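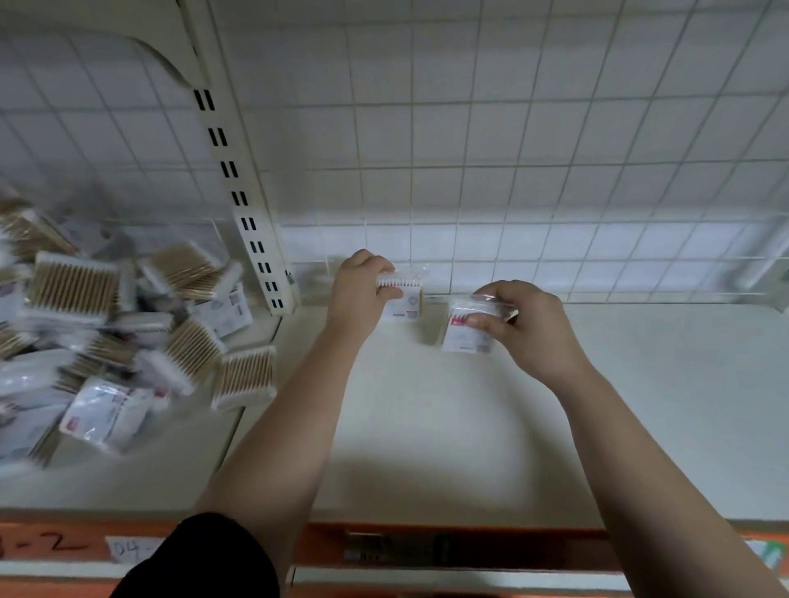

Reposição dos pacotes de cotonetes, prateleira 3-2

Já existe máquina que faça isto?
Līga Paulauskas
Tenho uma loja pequena e perco a manhã a arrumar saquinhos de plástico transparente. Um robô já consegue pô-los direitos na prateleira?

Gunārs Rätsep
Sozinho, ainda não conto com isso. Caixas rígidas, sim. O saquinho mole escorrega, dobra e reflete a luz — e tirar um só do monte é o mais difícil. Vi um teste da Horis em julho: 500 tentativas, sempre com alguém ao lado a corrigir.

Venckus
Compra ganchos, sai mais barato. Na minha loja resolveu.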